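4.2 Rent increases and household moves after a change of ownership

The interviews and the lease records tell the same story up to a point. Both show that rents in the Dilholm district rose faster in buildings that changed hands than in buildings that did not. They differ on what happened to the tenants afterward, and most of this section deals with that difference.

We collected lease records for 373 rental units. Of these, 200 were in buildings sold at least once during the study period, and the remaining 173 were in buildings held by the same owner throughout. The two groups were similar in unit size and age of construction. They were less similar in location, as buildings near the Lyons Avenue corridor were sold more often than those on the east side of the district. We return to this problem in Section 5.

In the sold buildings, the first renewal offered after the sale was the point at which most of the increase took place. Later renewals looked much like those in the comparison group. Landlords we spoke to described this as bringing a unit up to market. Tenants tended to describe it by the amount, and most could give the old rent and the new rent to the dollar without looking anything up.

Rent alone understates the change in monthly cost. In many of the sold buildings the new owner also began to bill separately for services that had been part of the rent. Water and trash were the most common. Parking came next, followed by a monthly fee for the online payment portal. Because these charges appear on addenda and not on the face of the lease, they are missing from the registry data that earlier studies of the district relied on. We coded them by hand from copies the tenants gave us. Where a tenant had only a partial copy, we left the charge out, so our totals for fees should be read as a lower limit.

Who moved, and where

Tenants in sold buildings were more likely to move within two years of the sale. This was expected. Less expected was how short many of the moves were. Of the 100 households we interviewed, nearly half of those who had moved were still living in the same school zone at the time of the interview, often in a smaller unit or in a unit shared with relatives. Change-of-address data would record these as ordinary local moves. Several of the people involved did not regard them that way. One mother of three, who had gone from a two-bedroom apartment to a single room in her sister's house, said that she had "moved four blocks and lost everything but the bus stop."

Households that left the county gave different reasons from those that stayed. Those who left usually named the rent first. Those who stayed nearby more often named the lease terms, especially the switch from yearly to month-to-month terms and new limits on the number of occupants. Two respondents said they could have paid the higher rent but did not trust that it would hold for long.

We also asked about formal notices. Only 15 of the interviewed households had received a court filing. The rest of those who moved had left before any filing was made, after a renewal letter or a conversation with the building manager. Counts of eviction cases would therefore miss most of the moves in our sample. This agrees with the broader view that filings are a poor measure of forced moves, though our sample is too small to put a reliable ratio on it.

The role of the owner's size

Owners were sorted into three groups by the number of units held in the county: small, medium and large. Multura, the largest buyer in the district during the period, was kept within the large group and also examined separately. Its renewals followed the pattern of the large group as a whole. The amounts were slightly lower than average and the fees slightly higher, and the two nearly offset each other.

Small owners were more varied. Some had not raised the rent in years and did so only at the point of sale, as a condition set by the buyer's lender. Others had sold to a relative, in which case the tenants often did not know that a sale had occurred. These sales were kept in the analysis. Taking them out raises the estimated effect of a sale but does not change its direction.

Interview procedure

Interviews were held in person, in the tenant's home or at the study office in Dilholm, and lasted under an hour in most cases. The interview guide was drafted by Siyabonga Potgieter and tested with a small group of tenants in May, before the main round began. Questions on income were placed at the end. Respondents could skip any item, and the income items were the ones most often skipped. Answers were entered into the Ekance survey form during the interview, and the interviewer read the main figures back to the respondent before closing the record.

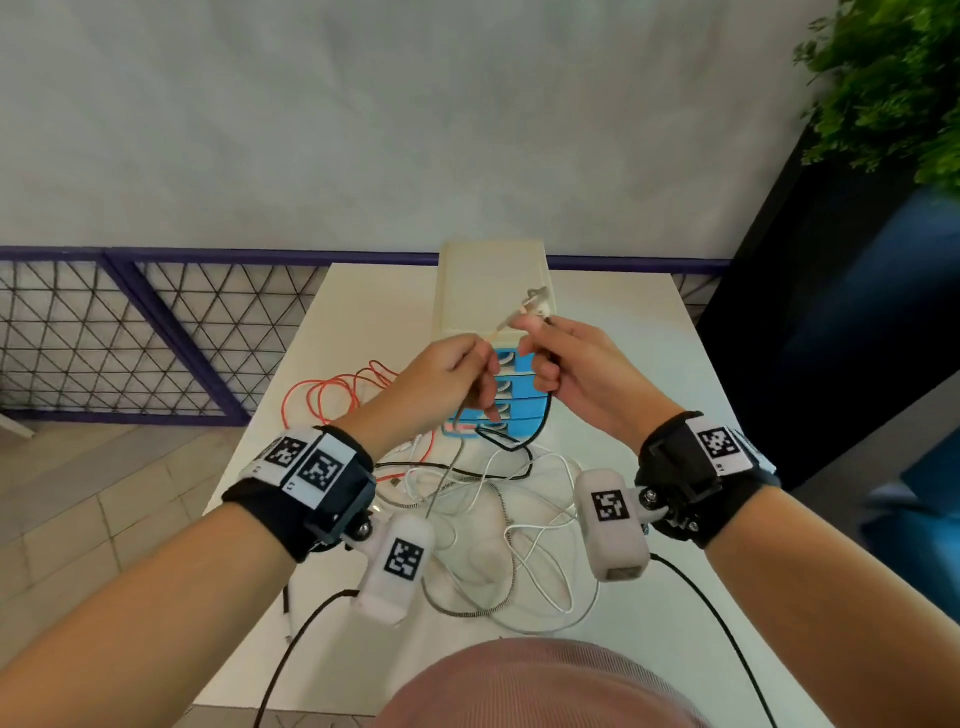 Figure 3. Charging station with blue compartments; a cable plug is held at the upper front of the box.

Lease documents were copied on the spot when the tenant agreed. Names and unit numbers were removed before coding. Two coders worked on each lease separately, and disagreements were settled by going back to the copy. Most disagreements concerned whether a fee was optional. Our rule was to treat a fee as required unless the lease said plainly that the tenant could decline it – a rule that some readers may find strict, and that matters mainly for parking.

There are limits to what the interviews can show. Tenants who had moved far away were harder to reach, and the ones we did reach were mostly found through former neighbors. People with few ties to the building are likely underrepresented. We also have no interviews with tenants who moved in after a sale, so we cannot say how the new households compare with the old ones in income or family size. The lease records give some hint, since the number of named occupants per unit fell in the sold buildings, but the new occupancy limits would produce the same result on their own.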